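예산서의 '기타' 칸에 대하여

3월까지 장비 구매 계획서를 내야 한다. 양식은 작년과 똑같고, 작년에 내가 욕했던 칸도 그대로 있다. '도입 효과(정량)'라는 칸이다. 아직 사지도 않은 로봇 팔이 우리를 얼마나 행복하게 할지 숫자로 쓰라는 뜻인데, 나는 작년에 여기에 70%라고 적었다. 무엇의 70%인지는 쓰지 않았다. 아무도 묻지 않고 결재가 났다.

올해 견적은 두 군데서 받았다. Runus는 팔 가격이 싸다. 싸다고 생각하고 두 번째 장을 넘기면 컨트롤러가 나오고, 세 번째 장에는 케이블이 따로 나온다. 케이블 없이 팔만 사는 사람이 세상에 있는지 궁금해서 전화로 물어봤더니 "선택 사양입니다"라는 대답이 돌아왔다. Dokavari는 반대로 전부 묶어서 판다. 총액을 보고 놀라 창을 닫았다가 한 시간 뒤에 다시 열었다. 금액은 그대로였다.

보증 기간은 Dokavari가 36개월이다. Runus는 기본이 짧고 돈을 내면 늘려 주는데, 늘린 값까지 더해 보면 두 견적의 차이가 꽤 민망하게 줄어든다. 엑셀에서 이걸 확인하는 데 반나절이 걸렸다. 내 인건비는 계획서 어디에도 들어가지 않으니 공짜인 셈이다.

그리퍼는 더 골치다. Wannasri 카탈로그는 사진이 참 좋다. 까만 배경에 조명을 받은 손가락이 달걀을 집고 있다. 우리는 달걀을 집을 일이 없다. 우리가 집는 것은 커다란 장난감 블록이고, 똑바로 서 있을 때와 옆으로 누웠을 때 잡는 법이 전혀 다르다. 영업 담당에게 이 이야기를 했더니 적용 사례집을 보내 줬는데, 거기에도 달걀이 있었다.
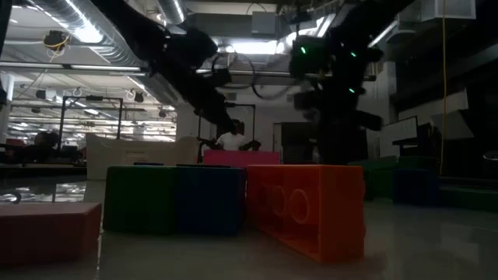
그래서 올해는 그리퍼를 팔과 다른 항목으로 뺐다. 팔은 한번 사면 오래 쓰지만 손가락 쪽은 소모품에 가깝다는 것을 작년 결산을 보고서야 알았다. 교체용 손가락 4세트를 처음부터 넣어 두면 연말에 사유서를 쓰지 않아도 된다. 사유서 양식에도 '정량' 칸이 있다.

블록 이야기를 조금 더 하자면, 예산서에서 제일 싸고 제일 설명하기 어려운 항목이다. 수천만 원짜리 장비는 모델명만 적으면 통과되는데 장난감 블록은 꼭 전화가 온다. 이게 업무용이 맞느냐고. 맞다고 하면 왜 하필 장난감이냐고 한다. 산업용 블록이라는 것이 있으면 값이 열 배여도 그걸 사고 싶다. 전화 한 통은 줄어들 테니까.

작업대는 Restadska 것으로 거의 정했다. 상판을 고를 때 무광을 넣을까 말까 한참 고민했다. 반들반들한 상판은 닦기 편한 대신 천장 조명이 그대로 비치고, 카메라로 물체를 찾는 사람들은 그걸 아주 싫어한다. 무광 옵션은 추가금이 붙는다. 덜 반짝이는데 더 비싸다. 이 문장을 어떻게 공문체로 바꿀지 아직 모르겠다.

그리고 계획서에 늘 빠지는 것들이 있다. 물건 담을 통, 케이블 정리용품, 받침대, 양면테이프, 누가 빌려 가서 안 돌려주는 육각 렌치. 하나하나는 커피값인데 연말에 모아 보면 모니터 한 대 값이다. 작년에는 전부 '기타'에 넣었다가 기타가 너무 크다는 지적을 받았다. 올해는 '기타 1'과 '기타 2'로 나눌 생각이다.

납기도 적어 둔다. Runus는 주문 후 2개월이라고 하고, Dokavari는 "협의"라고 한다. 경험상 협의는 2개월보다 길다. 3월에 제출해서 바로 결재가 난다고 쳐도 설치는 여름이다. 그래도 설치할 자리에 전기가 충분한지는 지금 확인해야 한다. 작년에 그 순서를 거꾸로 했다가 로봇이 상자째로 한 달을 지냈다. 그 한 달 동안은 고장이 한 번도 없었다.

도입 효과 칸은 아직 비어 있다. 72%라고 쓸까 한다. 작년보다는 올라야 하니까.

최근 글
- 견적서 세 번째 장을 먼저 읽는 습관
- 육각 렌치 실종 사건, 중간 보고
- 중고 로봇 팔을 보러 갔다가 의자를 사 온 날
- 유지보수 계약서의 '등'이라는 글자

최종 수정: 2018년 1월 24일 수요일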